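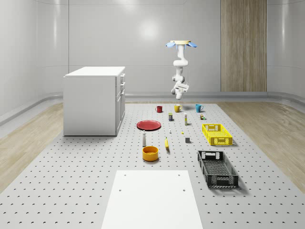

Pale walls, rounded corners, wood-grain panel on the right.

Drundham Annex, walk-through checklist with comments
Inspected by: Lamduan Wiriya
Read and grumbled at by: Roel Hoekstra
Month: May

1. Front door closes and latches by itself
Fail. It closes if you believe in it. Adjust the closer arm. Same comment as last time, same screw.

2. Exit signs lit
Pass, both 2 of 2. One hums.

3. Fire extinguishers charged and tagged
Pass with comment. The one by the kitchenette is in the green but has a coat on it. Extinguishers are not hooks. We have hooks, next to it, empty.

4. Hot water at kitchenette sink
Pass. Set to 434 on the Pongsiri heater, a number that matches no temperature scale known to me. The manual is in the drawer under the takeout menus. RH: it's the program code, leave it alone.

5. Stairwell handrail
Fail. Third bracket from the bottom wiggles. Gritent quoted for the bracket and then, separately, for the screws.

6. Loose items on tables and work surfaces
Comment only. Cups go upright or go back to the kitchenette.
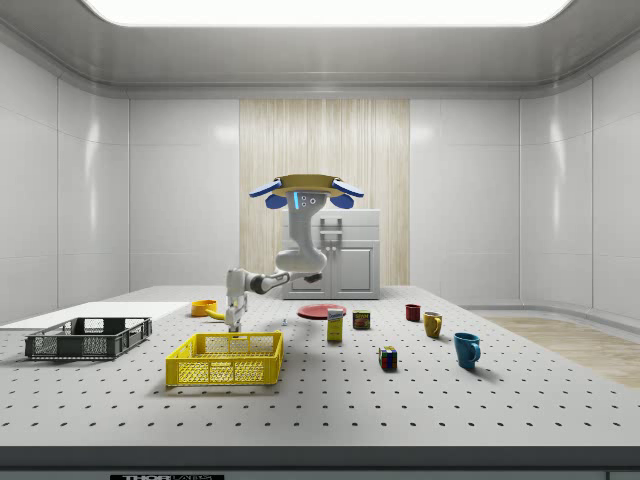
7. Ladder storage
Fail. Ladder is leaning in the Prinside corridor with a sign on it saying do not lean. Chain it to the wall.

8. Storage room shelves, load limit 50 pounds each
Pass, though the top one holds 40 pounds of printer paper for a printer we gave away. RH: we might get another printer.

9. First aid kit
Fail. Plenty of eye patches, no bandages. Restock before someone gets hurt in the usual way.

10. Parking lot lights
Not checked. It was 2 in the afternoon. Will look after dark and add a line.

Open items: 1, 5, 7, 9, 10
Signed: L. Wiriya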